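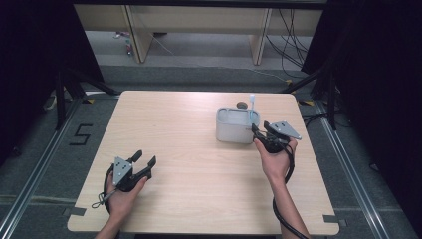

*Reading time: 2 min*

## 4. Soaking and cooking dried beans

This section applies to the Ulia slow cooker with the standard pot. For split lentils, go to section 5.

1. Weigh out 249 g of dried beans. Discard any stones or shrivelled beans.
2. Rinse in a sieve under the cold tap.
3. Cover with plenty of cold water and soak for 9 hours. Keep the bowl in the fridge if the kitchen is warm.
4. Drain, rinse again and throw the soaking water away.

**Caution:** Red kidney beans must be boiled hard in a saucepan before they go into the slow cooker. Boil for at least ten minutes at 100 °C. The Low setting does not replace this step.

5. Put the beans in the pot and cover with fresh water to the lower line.
6. Add one bay leaf and half an onion. Do not add salt, tomatoes or vinegar yet.
7. Fit the lid and select High. Cooking takes up to 292 minutes, depending on the age of the beans.
8. Test several beans from the middle of the pot. Salt when they crush easily between two fingers.

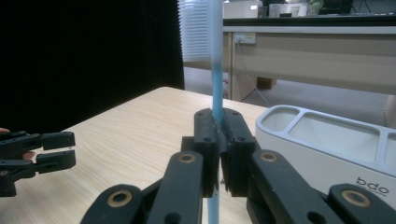

Starch from the beans dries on the rim of the pot and in the steam vent of the lid. Unplug the cooker, let it cool and wash both parts in warm water with a little washing-up liquid. A brush with a slim handle, such as the pale blue toothbrush, is suitable for the vent. Do not use wire wool.

**Note:** Cooked beans keep for three days in the fridge, covered with their liquid. The recipe for Oveck bean stew is in section 9.

Text: Necati Sönmez. Revised Nov 13, 2022.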